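Gidton Reading Journal, second printing

Guided log for people who read a lot and forget most of it. Designed by Zixuan Li, published by Emero. 715 numbered entries over 6 sections, lay-flat binding, two ribbons. Cover is Guo cloth in rust or slate. Slate is low until January.

Each entry has room for title, author, where you got it, a star row and nine ruled lines for the review. First printing had seven lines, people complained, fair enough.

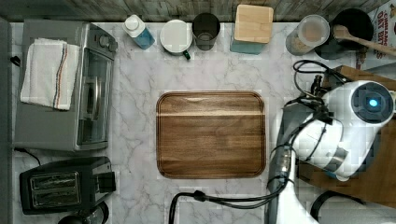
Kitchen counter, towel on the toaster oven.

Paper is heavier this time so fountain pen shouldnt ghost much. Back pocket holds library receipts. Index is blank — you fill it in by author or by mood, your call. The Fakidness prompt cards are sold seperately, 60 to a box, mostly for book clubs that run out of things to say.

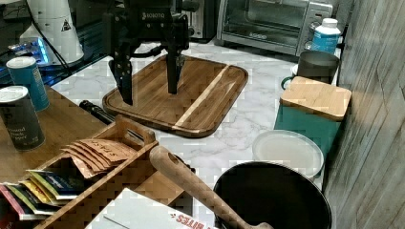
Reviews work best written the same day. Zixuan keeps hers short, one line on plot and the rest on whether she'd lend it out. The journal stays open flat by itself and takes up little room, fine next to a wooden cutting board if you read while dinner cooks. Wipe the board's juice groove first, the cloth cover does stain. Refill section ships on its own, same ruling.

Over 2,651 copies of the first printing sold. Returns ok if unwritten.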